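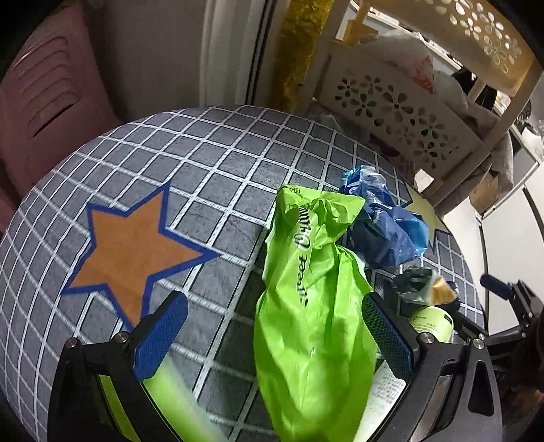
Tarnlow Quilt and Cloth Club, members' blog

I joined the club in December, mostly to get out of the house, and I have been asked to write up how I hem a round tablecloth. I did my first one badly and my second one well enough to use.

The gray one with the grid of white lines and the big orange star is what made me want to learn. I like a plain pattern with one loud thing on it. The blue border around the star helps a lot. Orange straight onto gray can look dull from across a room.

A round hem is harder than a straight one. The outside edge is longer than the line you are folding it to, so the extra cloth has to go somewhere. If you iron the fold down the way you would on a curtain, you get little pleats all the way around. Mine had so many that I picked the whole thing out and started over, and that took two evenings.

Brenda Barrientos showed me the fix. You run a line of long stitches close to the raw edge, then pull the thread gently so the cloth draws in by itself. After that the fold lies flat and you can press it. Keep the hem narrow. I had been trying for an inch, and she told me to halve it and then halve it again.

I cut my circle by folding the cloth in quarters and swinging a string from the corner with a pencil tied to the end. Marek Mikuš says a string stretches and I should use a strip of card with a hole in it. He is probably right. My circle is a little flat on one side, and I keep that side toward the wall.

For thread I used plain gray cotton from Ditlow, the 600 yard spool. One spool did both cloths with plenty left. I tried a shiny thread first and it kept snapping in my machine, which is older than I am and came from my aunt in Toledo. She never threw out the manual. The page on tension is missing.

Washing matters more than I thought. Wash the cloth before you cut it, on the same setting you will use later. My first one shrank after I had hemmed it, and the edge went wavy. I have since cut it up for napkins. I got 13 out of it, and a strip I am saving for a bag handle.

Evie Cheetham asked me about bias tape, where you bind the edge and skip the fold altogether. I haven't tried it yet. She bound one in yellow and it looks very neat, though she said the joining seam gave her trouble and she would put it somewhere less obvious next time.

My next cloth will be for the kitchen, in green if I can find one I like. I still need to measure the table. If anyone has a long strip of stiff card they don't want, please bring it to the next meeting.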